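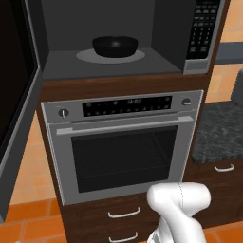 The kitchen has one wall oven, one microwave and no cook. It exists on the teaching server at Vesavia technical college, where second-year students on the control course spend the spring term getting a simulated arm to move crockery between appliances and worktops. The work is marked by script. A run either ends with the bowl inside the permitted zone or it does not, and the script gives no credit for a near miss.

The course is run by Ustyna Vasylenko, who came to teaching from packaging machinery. She chose a kitchen over the usual table of coloured blocks for a practical reason: cabinets get in the way. A block on an open table can be reached from almost any direction. A bowl on a microwave turntable can be reached from the front, at a limited range of heights, with a wall on each side of the wrist.

"They write a lovely planner in week two," she says. "Then the elbow goes through the oven handle."

Each team is given the same arm model, the same room and a budget of 200 trial runs per task. Starting positions are shifted slightly between runs, so a recorded path played back without correction soon fails. Teams may use any method they can explain. Most begin by steering the arm by hand to collect good runs, then train a policy on them. Two teams this year stayed with conventional motion planning throughout, and one combined the two, using a planner for the approach and a learned policy for the last few centimetres.

The mixed method was the work of a team called Drarier. Their first version, submitted in May, completed 47 runs out of the full 200. The log showed that nearly all the failures came at the same point. The arm arrived at the cavity correctly, closed on the rim of the bowl and lifted too early, so that the far side of the bowl struck the roof of the microwave. The bowl tipped, the grip slipped and the run timed out.

Their correction was small. The lift was cut to a few millimetres, enough to clear the turntable, and the upward movement was put off until the bowl was past the front edge. They also slowed the wrist by a third inside the cavity. The second submission completed over 49 per cent of its runs. The team then found that a good part of the remainder had nothing to do with the bowl. The base of the arm was being placed too close to the drawers, which left the shoulder joint near its limit before the reach had started.

Base placement turned out to be the main subject of the term, although it takes up a single page of the handbook. Illema, another of the teams, wrote a search that tested 33 base positions in front of the cabinet and ranked them by how much joint travel was left over at the end of the reach. The best position was further to the side than any of them had tried by hand. They published the ranking on the course forum, and other teams adopted it with a credit in their reports, which the rules allow.

Contact is the weak point of the whole exercise, and the students are told so at the start. The simulator treats the bowl as rigid and the friction as constant over its surface. Real glaze is uneven, and a real turntable rotates a little when pushed. Vasylenko has the teams vary friction and mass within set limits, and asks for a written estimate of which results would survive a move to hardware. Marks are given for the estimate as well as for the runs. A team with a modest score and a sound account of its failures can finish above one with a high score and no account at all.

The last task of the term, known as Yang after the former student who wrote it, joins three earlier ones: fetch the bowl, set it on the counter, return to the start pose without touching anything. Errors add up across the stages. A bowl put down at a slight angle in the second stage is no trouble until the arm withdraws and a finger catches the rim. No team has yet completed the task on every run, and the pass mark does not require it.

Next year's group will get the same room with the furniture moved. The change is meant to catch code that has the cabinet position typed in by hand. Vasylenko expects to find some.

Last updated: May

Shares: 49
Comments: 3

drawer_slide
Would have liked more on the base placement search. Was it joint travel only, or did they penalise being near a singularity as well? The two don't always agree.

M.K.
We ran something similar with a dishwasher rack. The lift height problem is the same, only with more things to hit.

Old Fitter
Constant friction is doing a lot of work there. Glad they are made to write it down.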